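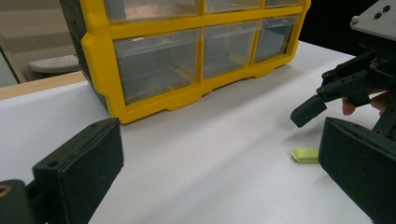
Sorting station at the Drisham open day, drawer organizer and block.

From: Conall Horgan
To: Kurnolora list
Date: January 5, 2019
Subject: Re: Drisham open day, was it worth the drive?

Mitunia wrote:
> I couldn't get away for the open day. Did anyone from the list go?
> I mostly want to know about the hand-held grippers. Are they
> something a small shop could use to record a task, or is it still
> a lab thing? And did they let visitors try?

I went, and yes, they let you try. You sign a sheet at the door, get ten minutes of instruction and then take a turn at one of the tables. I stayed until they started packing up.

The table I spent the most time at had a yellow organizer with clear drawers on it, the kind you would keep screws in, and a small green block. The job was to pick up the block and put it in one of the lower drawers. You hold the gripper by its handle and the camera on it records what the fingers do. Picking up the block is easy. The drawer is the hard part, as you have to get one fingertip on it and pull straight, and if you pull at an angle it sticks. My first four tries were no good. After that I got the feel of it.

Coughlan ran that table and answered questions between turns. He told us they had 2,759 recordings before the open day and hoped to add up to 100 from visitors. A new person usually needs 14 tries before the recordings are steady enough to keep – that matched what I saw.

To your question about a small shop: I think you could do the recording part now. The grippers are light, the finger pads come off with a screw, and you don't need an arm in the building to collect anything. Training is another matter. They do that on their own machines and were vague about how long it takes. I asked for numbers and was told to write in.

They also ran an arm in the next room on the same drawer job. It got the block in on two of the three runs I watched. On the other one it closed on air next to the block and just carried on with the drawer.

Parking is bad. Use the lot behind Building 221 and walk back. The next open day is planned for October, and they said groups should write ahead. If a few of us want to go I can drive, I have room for three.

Conall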